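Drasum station, hand-held gripper pair: August progress

Both grippers went back into service this month. The left one had a worn jaw pad and a loose marker plate; Alun Parri replaced the pad and refastened the plate. The station has logged 1,514 runs since setup — 522 of them in August. 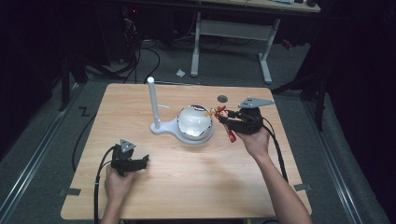 Is the cable wear fixed? Only on the left gripper, where a new cable went in; the right one is due in September.

We lost 21 runs to tracking dropouts. Matach is sending 4 spare marker plates, and we ask that the Lougher parts budget stay as it is.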